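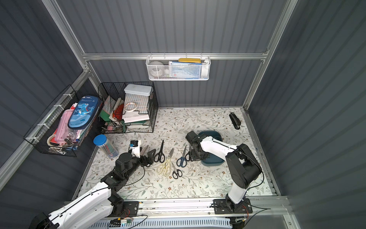 Two robot arms, scissors and a teal bowl on a patterned floor mat.

PANDEVSTEAD: The last sealed records from the Zirken listening station, which spent decades picking radio signals out of the air above the Favel coast, will open to the public in March, giving historians their first full look at one of the most closely held intelligence sites in the region.

The release covers 866 boxes of duty logs, intercept sheets, maps and staff letters. Most of it has never been read outside the service that made it. A smaller batch came out several years ago with so many lines blacked out that researchers took to calling it the zebra file, and hopes for this one were low.

They are not low now. Noreen Mac Carthaigh, a historian who has been pressing for the records for much of her career, was allowed an early look at a small part of the collection and came away delighted.

"I opened the first box at nine in the morning and forgot to eat," she said. "You get whole nights, minute by minute, in the handwriting of the people who were on shift. There's a storm, the power goes, someone lights a lamp and keeps writing. I have wanted to read that page since I was a student."

Zirken began as three huts and a mast on the ridge above Dunne, a fishing village that at the time had no paved road. It grew into a site of 400 acres, with its own water supply, a rail siding and a ring of antennas that could be seen well out to sea. Its job was to follow the movements of foreign navies by the radio traffic between their ships, and to pass what it learned to commanders quickly enough to be of use.

How well it did that has been argued over ever since. Former officials have credited the station with giving early warning of at least two large naval exercises that might otherwise have been taken for something worse. Critics have said its reports often arrived late and were sometimes ignored when they came on time. The logs record both the hour a message was picked up and the hour it was sent on, so for the first time it should be possible to check.

Nithin Rajan, who leads the records team preparing the release, said his staff had kept redactions to the names of a few living people and one technical manual that remains restricted. The review took 15 months.

"We went in expecting to argue over every page, and there were some long afternoons," Mr. Rajan said. "But so much of this describes equipment that went for scrap long ago. Once you accept that, you can let a great deal go, and what's left is wonderful."

Among the items he is most eager for people to see is a run of hand-drawn charts showing how signals faded and returned over the water with the seasons. The operators made them on their own time, and they turned out to be more reliable than the printed tables they had been issued -- a point made with some force in a note pinned to the first sheet.

The letters are likely to draw the most readers. Staff members were forbidden to say where they worked, and the station ran its own mailroom, which copied anything that came too close to the truth before sending it back to be rewritten. Those copies survived. There are complaints about the wind, requests for thicker socks, a long and very funny account of a Christmas play, and one proposal of marriage that had to be written twice over a stray mention of the ridge. (She said yes to the second version.)

The station also employed far more local people than was ever admitted. Payroll sheets in the release list 70 residents of Dunne and nearby farms in a single year, working as cooks, drivers, typists and, in several cases, trained radio operators. Families in the village have long said as much, and until now have had no paper to back them up. Ms. Mac Carthaigh plans to begin there.

"There are women on those sheets who were doing skilled intelligence work and went home and said they peeled potatoes," she said. "Some of their children are still in Dunne. I can't wait to sit down with them and go through it."

Opening the files was not a simple matter. The service that inherited them after Zirken closed twice turned down requests, citing the risk to methods still in use. That position softened after an outside review found that the methods in question had been described in detail in published memoirs. A further delay came when damp was found in one of the storage rooms, and the affected boxes had to be dried and copied before anyone could handle them.

Readers will be able to consult the originals at the records office in Pandevstead, with the earliest logs available first and the letters to follow. The charts will be shown on the ground floor, where no reading pass is needed. Digital copies are planned, starting with the payroll sheets and the station maps.

The site itself has been empty since the antennas came down, apart from sheep. Two of the original huts are still standing, and the regional government at Favel is considering a request from the village to put a marked footpath past them. A decision is expected before summer.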